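Cahier d'atelier – table de tri, reprise du marquage
2 mai 2025
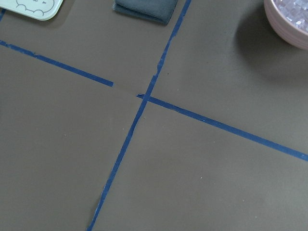 Je note ici ce qui concerne le marquage de la grande table, avant de tout reprendre. Le sujet revient chaque fois qu'on change de type de lot, et les notes précédentes sont éparpillées entre le classeur Jakside et des feuilles volantes que je n'ai pas toutes retrouvées.

Rappel de l'usage. La table est partagée en quatre zones au ruban bleu de masquage. En haut à gauche, ce qui arrive. En haut à droite, ce qui est contrôlé et bon. En bas à gauche, ce qui est à revoir. En bas à droite, ce qui part à l'emballage. On désigne les zones par leur position vue depuis le côté du tabouret, jamais par des numéros. On avait essayé les numéros pour la série Ravinar et chacun avait sa façon de compter, dans un sens ou dans l'autre.

État du marquage

La grande ligne, celle qui va du fond vers le bord avant, est encore utilisable sur presque toute sa longueur. Il y a un endroit effiloché dans la partie haute, avec une petite tache plus claire où le ruban semble décollé ou râpé. Vers le bas à gauche elle s'amincit et devient irrégulière. Je pense qu'on a trop tiré sur le rouleau à la pose. À refaire d'un seul tenant si on veut une référence correcte.

La ligne transversale est en deux morceaux. Celui de droite est bon : plus large, régulier, il passe bien sur le croisement. Celui de gauche s'arrête avant la grande ligne et laisse un trou. On devine une trace pâle sur le plateau à cet endroit. Donc entre « arrivée » et « à revoir », la limite est ouverte juste à côté du centre, là où on pose le plus de choses.

En pratique cela gêne peu pour les grosses pièces. Pour les petites, c'est une autre affaire. Deux équerres du lot Skelta se sont retrouvées la semaine passée dans la mauvaise zone, et j'ai dû recontrôler tout le sachet. Pas dramatique, 20 pièces, mais c'est du temps perdu.

Essais de ruban

J'ai profité de la question pour comparer ce qu'on a en stock. Chutes posées sur un panneau d'essai, pas sur la table, et arrachées à la main après des durées différentes.

Ruban bleu du rouleau entamé : tient bien, se retire en une fois si on tire lentement et à plat. Si on tire vers le haut, il se déchire en biais. Après plusieurs jours il devient plus cassant sur les bords.

Ruban bleu du rouleau neuf, acheté chez Bhardwaj : même comportement à la pose, un peu plus souple. Retrait propre dans tous les essais. C'est celui que je prends.

Ruban crème de peintre : s'arrache trop facilement avec la manche. Écarté.

Ruban toilé noir : tient très bien, trop bien, et laisse de la colle. Il fait aussi une surépaisseur qu'on sent en faisant glisser les pièces plates. Écarté, sauf pour le sol.

Peinture : Babita l'avait proposée. Je reste contre tant que la disposition n'est pas fixée. On a changé le tracé trois fois depuis l'été dernier et on le changera sûrement encore en juillet, quand la série longue commencera.

Remarque sur l'étirement. En tendant le ruban pour le garder droit, on le rétrécit, et ensuite il cherche à revenir. Sur le panneau d'essai, un morceau très tendu s'est décollé aux deux bouts dès le lendemain. Le même posé sans tension n'a pas bougé. Conclusion pour la pose : dérouler un peu plus que nécessaire, poser le premier bout, laisser le ruban descendre de lui-même et appuyer au fur et à mesure avec le chiffon. On ne tire que pour redresser, très légèrement.

Tracé

Discussion avec Babita Srivastava sur l'orientation. Elle voudrait que les lignes soient parallèles aux bords de la table, pour pouvoir aligner les bacs. Moi je veux surtout que la zone d'arrivée soit plus grande que les autres, parce que c'est là que tout s'empile quand on prend du retard. Les deux demandes ne se contredisent pas. Il suffit de décaler le croisement vers le bas et vers la droite.

Elle fait remarquer, avec raison, que la zone « à revoir » ne doit pas devenir trop petite non plus. Quand elle déborde, les pièces douteuses passent du côté de l'emballage et on ne s'en aperçoit qu'au moment de fermer le carton. C'est arrivé une fois avec Ravinar. On est tombés d'accord sur un décalage modéré, à marquer au crayon d'abord et à essayer avec des bacs vides avant de poser le ruban.

Pour les bacs : les moyens font 600 mm de long, ils doivent tenir dans le sens de la longueur dans la zone d'arrivée sans mordre sur la ligne. Vérifier avec un vrai bac, les poignées dépassent un peu et la cote du catalogue ne les compte pas.

Marche à suivre pour la reprise

Vider le plateau complètement, y compris les gabarits qu'on laisse toujours dans un coin.

Retirer l'ancien ruban lentement, en le rabattant sur lui-même. Commencer par le morceau de gauche. Pour l'endroit effiloché, prendre par les deux côtés et finir avec la spatule en plastique. Pas de cutter sur le plateau, on a déjà une rayure sur l'autre table à cause de cela.

Nettoyer les traces de colle au chiffon avec un peu d'alcool, puis chiffon sec. Essayer d'abord dans un angle pour voir si la surface marque. Je ne sais plus quelle finition a été mise et la fiche n'est pas dans le classeur.

Laisser sécher. Tracer au crayon tendre avec la grande règle, en partant des bords de la table et jamais de l'ancienne trace.

Poser la grande ligne en premier, du fond vers l'avant. Ensuite la transversale, en un seul morceau de gauche à droite, qui passe par-dessus. Ne plus faire de raccord au centre. Si le rouleau finit en cours de route, on retire et on recommence avec le neuf.

Rabattre les extrémités sous le chant. Quand elles s'arrêtent sur le dessus, c'est par là que ça se soulève, surtout côté tabouret où les avant-bras frottent.

Gommer le crayon qui dépasse.

Étiquettes

Question ouverte. On travaille sans étiquettes depuis le début et ceux qui sont là tous les jours n'en ont pas besoin. Les stagiaires, si. Babita propose de petites cartes pliées, posées au fond de chaque zone. Elles tomberont. Je préférerais écrire au feutre sur le ruban, près du croisement, avec une flèche vers la zone. Le feutre fin à alcool tient bien sur le bleu, essayé sur une chute, lisible à distance de bras. À distance de porte, non, mais ce n'est pas demandé.

À décider avant la pose, parce qu'écrire sur le ruban à plat sur l'établi est plus facile que penché au-dessus de la table.

Lots en attente

Skelta, équerres : 22 sachets contrôlés, reste le sachet mélangé dont je parle plus haut. Recontrôle fait, deux pièces mises à part pour bavure sur l'arête intérieure. Je les ai gardées dans l'enveloppe kraft, tiroir du haut.

Jakside, platines : pas commencé. Il manque le gabarit de perçage, prêté et pas revenu. Redemander.

Ravinar : terminé, cartons fermés. Les 6 pièces refusées attendent la réponse du client – ne pas les remettre au rebut avant.

Il faut finir Skelta avant de démonter le marquage. Je ne veux pas d'un lot commencé avec un tracé et fini avec un autre.

Divers

La lampe de gauche fait un reflet en fin de journée sur le coin avant. On voit moins bien les rayures sur les pièces brossées. La tourner un peu vers le mur, ou mettre le calque qu'on utilisait l'hiver dernier, s'il existe encore.

Racheter du ruban bleu, deux rouleaux, même largeur. Demander chez Bhardwaj s'ils ont gardé la référence, le vendeur parlait d'un changement de fournisseur. Si la largeur change, il faudra refaire les essais de glissement avec les pièces plates. Sur les platines Jakside, la moindre surépaisseur accroche l'arête.

Spatule en plastique : l'angle est ébréché, en prendre une autre dans la caisse de pose.

Le panneau d'essai avec les chutes est derrière l'armoire, à plat contre le mur. Merci de le laisser comme il est. Deux bandes sont encore dessus et je veux voir comment elles se retirent après un mois complet. La date de pose est écrite au crayon à côté de chaque bande.

Ajout, fin d'après-midi : Babita est passée avec un bac moyen. Avec les poignées, il dépasse la cote de deux doigts. Décalage du croisement à revoir en conséquence, elle refait le croquis et me le laisse dans le classeur. Pour les étiquettes, elle est d'accord pour le feutre.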